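Round panda rug in the bedroom - keep it or give up?
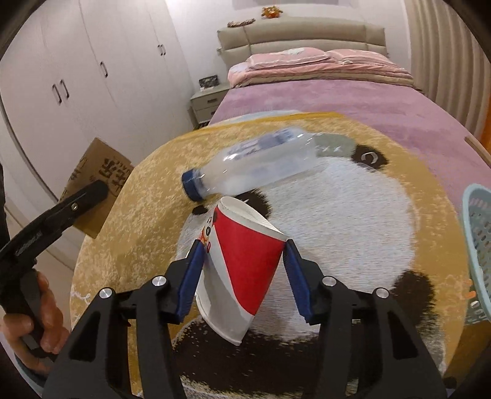 The rug, with a paper cup held in a gripper and a water bottle lying on its side.

gilia_porch wrote:
Hi all, long-time reader and finally posting! We bought this rug in April when we redid the bedroom, and I love it more than a grown woman should. Mustard border with white speckles, big panda face in the middle, and it makes me smile every time I come downstairs with my coffee. The trouble is that it has become the place where everything lands. Cups, bottles, snack wrappers, socks, you name it. I do a pickup at 8 every evening and by breakfast it's as if I never bothered. It cost $120, so I'd like it to last. Do I ban drinks from the rug, or is that a losing battle with kids?

himby77 wrote:
Oh, I feel this one. We banned drinks in our den and it lasted 2 days, and I was the one who broke the rule (iced tea, no regrets). What did help was a small trash can and a recycling bin right there in the room. Ours used to be in the kitchen and that's a long walk when you're nine years old.

Zamfir wrote:
I'm going to disagree, sorry himby. Put a bin next to the rug and you're telling everyone it's fine to eat on it. We keep food and drinks at the table, period, and our rug still looks good after years of dogs and grandkids. Bottles with a cap I can live with. Open paper cups are how you end up scrubbing soda out of a panda's nose.

himby77 wrote:
Fair enough, but your grandkids go home at night, Zamfir :) Mine live here!

kerkora_mom wrote:
Somewhere in the middle for me - water is fine on the rug, anything with color goes to the table. I'd worry most about the white parts of the face. Blot, don't rub, and try whatever cleaner you use on the underside first. And do turn it every month or so, the side by the bed gets walked on a lot more. Cute rug, by the way, my youngest would move in with you.

gilia_porch wrote:
Thank you, you're all so kind! I'm going with water only, plus a bin, but over by the door so Zamfir doesn't scold me. Does anybody use a pad under a round one? I was quoted about $120 for one cut to size, the same as the rug, and that seems like a lot.

Zamfir wrote:
Way too much. Buy a square one and trim it with kitchen scissors, an inch in from the edge all the way around.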